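# The greengrocer's that never sells anything

*Stastanura wants 3,955 recordings of a robot doing the shopping. What it will have at the end of them is harder to say.*

Hawi Ambaye keeps her tally on paper. There is software for it, and the software works, but she has been caught out before by a file that saved itself with nothing inside, so each time a recording ends she opens it, checks it and puts a stroke in a lined notebook. On the morning I visited she had reached 1,000 and looked neither pleased nor tired about it.

The project is called Belay. Stastanura started it in June, and the idea can be told in a sentence: a person guides a two-armed robot through picking vegetables off a shop stand, the arms and cameras record everything, and a learning system studies the recordings until it can do the picking by itself. The firm's brochure says the machine will "learn shopping the way we do". I can't remember learning to shop by having someone else move my elbows 3,955 times, but I was a slow child.

Ambaye is more careful than the brochure. "We're collecting examples," she told me. "Whether they're enough examples, or the right ones, you find out later. Sometimes a lot later."

The stock is artificial. Real carrots go soft, and a carrot that bends on day nine spoils the comparison with day one. It's a sensible choice and also the first thing I would worry about. A made cabbage never sheds a leaf. It has no damp patch underneath and it is the same weight every time. Anyone who has stood in a shop turning over a cauliflower to look for the brown bit will know how much of the job has gone missing here.
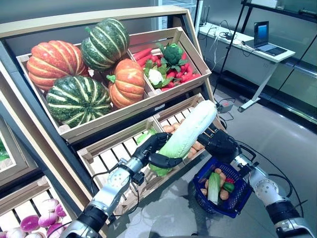 Volume 4, page 237

The cabbage is a favourite of the people who run the sessions, and I could see why. It is long, it is awkward, and one hand is seldom a comfortable answer. A pepper can be pinched and dropped in the basket in a moment. With the cabbage the person guiding has to decide where the second hand goes, and when, and different people decide differently. Ambaye throws none of this away. A recording where the guide changes their mind halfway is kept, with a note.

Stastanura has done this once already. Its earlier effort, Pluton, used a single arm and a bare table, and by the firm's own account the system it trained did well until the table was swapped for another table. Belay is meant to cure that with sloping crates, mixed produce and a basket down on the floor. I asked what happens if the basket is a different colour. There was a pause, and then I was told that baskets were on the list.

So were lighting, crate order and the height of the stand. The list is long. Each item on it could be its own few hundred recordings, and the budget runs to one total. A second team, working under the name Willard, is trying to get the same variety by altering the recordings on a computer afterwards. Ambaye thinks this will help a bit. Her colleagues on Willard think it will help a great deal – they would, and so far neither side has shown me a result I could check.

What I would like to see is dull. Take the trained system to a shop none of these people has set foot in, with real leeks and a wonky shelf, and count the failures in public. The firm says a trial of that sort is planned and would not give me a date.

Before I left, Ambaye let me guide the arms myself. I went for a potato, got it on the third go and let it fall from too high. She opened the file, watched it through and added a stroke to the notebook. I asked if she was really going to keep it. She said it was a perfectly good example of someone dropping a potato, and wrote that beside it.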